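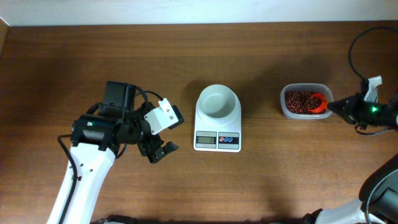

Part 4 of the Hirnent build guide is where your two arms finally do a job together! Set up the bench the way we have ours – kitchen scale in the middle, tub of dried beans to its right, and the right arm holding the handle of the red scoop. The left arm keeps its gripper open for now. By the end you'll be weighing out portions from your own kitchen table, and it's a lovely thing to watch.

4.1 First weighing

1. Switch on both arms and wait for the green light on each wrist.
2. Put the bowl on the scale and press zero. The display should settle before you go on.
3. Open Prelus, choose Scoop and Pour, and set the target to 90 g.
4. Set the speed limit to 625. You can go up to 3000 later, but please don't start there (beans travel a long way).
5. Press Run and let the right arm take one scoop. Stop it over the bowl and check the height by eye.
6. If the scoop sits too low, raise the pour point in small steps and save.

Note: Longer links, such as the 290 mm set, need the pour point teaching again from scratch. Tove Kragh's Duria settings file is a great place to begin.

Caution: Keep hands, sleeves and mugs away from the table while either arm is powered. Check that the cables have enough slack to follow the wrists through a full turn.

4.2 Bringing in the left arm

1. Load the Maes handover routine and run it with the bowl empty.
2. Watch the gap between the two grippers – a hand's width is plenty.
3. Once it runs cleanly, try it with beans.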